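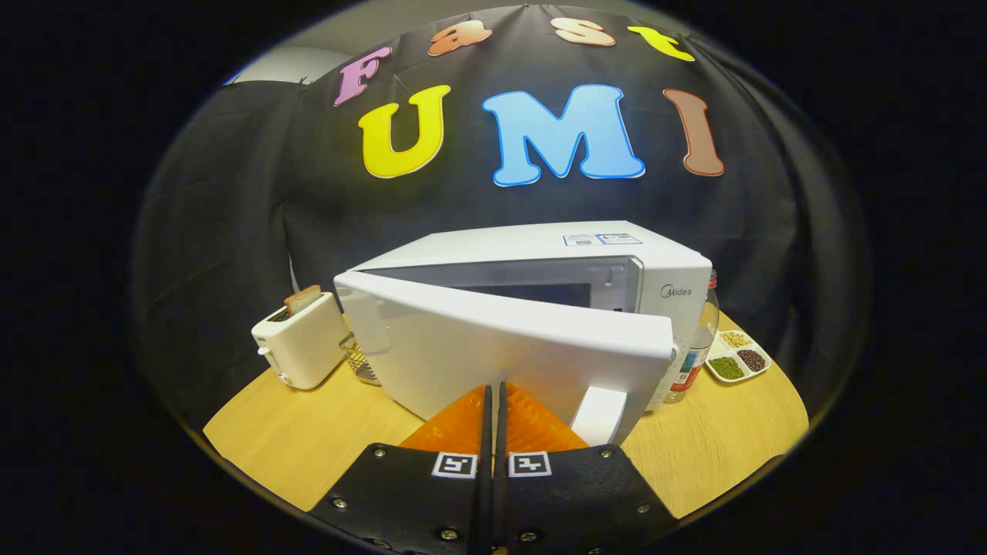 The break room at Brurkon's repair shop is open to the public two mornings a month, and most of the people who come through the door are carrying a microwave or a toaster. The woman who runs the small appliance bench there has been at it for 6 years. She agreed to talk over coffee as long as her name stayed out of it, because she already gets enough calls at home.

She says the most common question is how to clean a microwave without ruining it, and her answer is short. "Water in a bowl, run it until it steams, leave the door shut for a few minutes, then wipe. People want a product. You don't need a product."

The door is the part she cares about most. She would like people to stop treating it as a shelf. "They open it, they rest a plate on it, they lean on it while they talk to somebody. The hinges hold the door. They aren't made to hold your dinner." A door that sags even a little may not close flat, and she won't work on one that doesn't. She sends those owners to the manufacturer or a licensed technician. She doesn't take the outer case off any microwave, ever, and she tells people at home not to do it either. The high-voltage parts inside can hold a charge after the plug has been pulled.

What she will do is look at the seal area, the turntable and the waveguide cover, the small flat panel on the inside wall. When that panel gets soaked with grease it can start to spark. A lot of people see the spark and throw the oven out. "The right replacement cover doesn't cost much. You wipe the spot behind it, you fit the new one, and it's done."

The shop keeps a paper log of everything that comes in. Last year it ran to 1,655 items, and 484 of those were toasters. She was surprised by the number until she went back through the notes. The largest group had nothing wrong with them except crumbs.

"There's a tray on the bottom of nearly every toaster sold," she says. "I pull it out in front of the owner and they say they didn't know it was there. They've had the thing nine years." Her instructions are to unplug it, let it cool all the way, slide the tray out over the sink, and then turn the toaster over and shake it gently. She doesn't like knives or forks in the slots, even with the cord out, since the heating wires bend easily and don't bend back well.

If the lever won't stay down, she asks first whether the outlet works. On most newer toasters the lever is held by an electromagnet, so with no power it won't catch. She figures she has sent home a good share of people with a working toaster and advice to check the breaker.

On where to put things, she has firm opinions. At home she has a round table in the corner of the kitchen and used to keep both the microwave and the toaster on it, close together, with bread and oil and whatever else landed there. She has since moved the toaster. It gives off heat from the top, and she doesn't want it close to a plastic bottle or under a cabinet. A microwave needs open space too, on the sides, at the back and above, and the manual gives the distance. She also tells people to try the door before they settle on a spot.

"Swing it all the way. Does it hit the toaster? Does it hang over the edge where a kid can grab it? Most of them open to the left, so if your counter space is on the left you'll be reaching around the door every time you take a cup out. You get used to it, but you'll spill more."

She has a few things to say about buying. She thinks most households would be fine with a basic two-slot toaster and a plain microwave. Her own toaster is a Ceretti she bought for 59 dollars, and she says she paid for the color. The shop has a Clavum that came in as a donation and has needed one new cord in all the time she has known it.

The cord is the last thing she checks before anything goes home. She runs it through her fingers from the plug to the body and looks for stiff places, cracks or browning near the prongs. If the plug feels hot after use, she wants the owner to stop using it and have both the appliance and the outlet looked at.

The next open morning is in May, at the Lim Street entrance. Bring the appliance clean and with the glass plate wrapped separately. Toasters should be emptied first.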